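OK so I finally have time to write about the second leg. Vutix away, one goal down from the home game, and a bus that left at a stupid hour. Thread.

First thing. I was wrong about Abilio Lorente. I said in July he was too slow to play in a back three and I would like those posts deleted from everyone's memory. He won every header. Every one!

The 20 minutes before halftime were the best we've played under this coach. We pressed high, they couldn't get out, and their keeper kept kicking it straight into the stand. Attendance was 3,572 by the way, and I'd say 80 of those were us, at the far end behind the net.

Goal came from a corner. Short one, which I hate, and I was in the middle of yelling about how much I hate it when Sotomayor put it in at the near post. 1-1 on aggregate. I lost my voice right there. 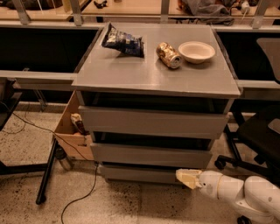 Demetrio Ibarra

Second half was rough. They switched to two up front and we sat way too deep - you could feel it coming. Their winger hit the bar and then the rebound went over, and I watched that one through my fingers.

Extra time I barely remember. Tired legs, lots of throw-ins, one very bad offside call (I've seen the replay, he was level, I will not be discussing it).

Penalties. Four good ones from us, and they missed their second and their fourth. Lorente took the last one and went straight down the middle. Who does that in a qualifying round??

So it's Valtitz next, home leg first. They press harder than Vutix did and they're better on the break. I'd start the same eleven if the legs are OK, maybe a fresh left back.

Anyone driving to the away leg, message me. I'm not doing that bus again.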